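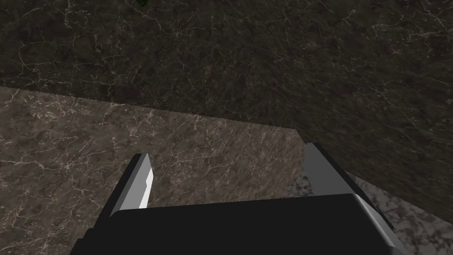 Stone & Countertops: Common Questions

Do I really need to seal my marble?
Maybe. Sealer makers say every year, some installers say twice a year, and both of them sell sealer. Put a few drops of water on the stone and come back after 30 minutes. If the spot has gone dark, the stone is taking in water and a coat of sealer is worth the trouble. If it hasn't, leave it alone.

Will sealer stop lemon juice from leaving a mark?
No, whatever the bottle hints at. Sealer slows down stains. The dull spot you get from lemon, vinegar or wine is an etch, and that is acid eating the surface. We have yet to see a wipe-on product that prevents it.

The Risow showroom told me their marble is "stain resistant." Is it?
Compared to what? Ask for that in writing, then ask what the warranty leaves out. The last Risow warranty we read left out oil, wine, coffee and "colored foods."

Is a honed finish better than a polished one?
It hides etching better. It also picks up greasy fingerprints, which the sales sheet tends to skip. Get a sample of each and be mean to both for a week.

What about quartz that looks like marble?
Easier to live with, in our opinion. Look at a full slab before you pay, though. The Fesau pattern repeats, and once you have noticed it you will keep noticing it. Keep hot pans off it too.

I was quoted $70 a square foot. Is that fair?
It depends what's in it. Sink cutouts, edges, hauling away the old top and a second trip up the stairs often show up later. One reader in Whitelaw sent us a quote that grew by $700 between the estimate and the final bill. Ask for one number that covers everything.

Does the Cleltier polishing powder work?
On small, light etches, somewhat. On a whole counter we'd expect patches. The "before and after" shots on the label look to us like they were taken under different lights, so don't go by those.

Can I just use dish soap?
Yes. A little in warm water, then rinse and dry. We don't see what the special stone sprays add apart from the smell.

Do you get paid by any of these companies?
No. We buy our own samples and we pay shipping on them.

Page last checked 28 March 2019. Prices will be looked at again in April.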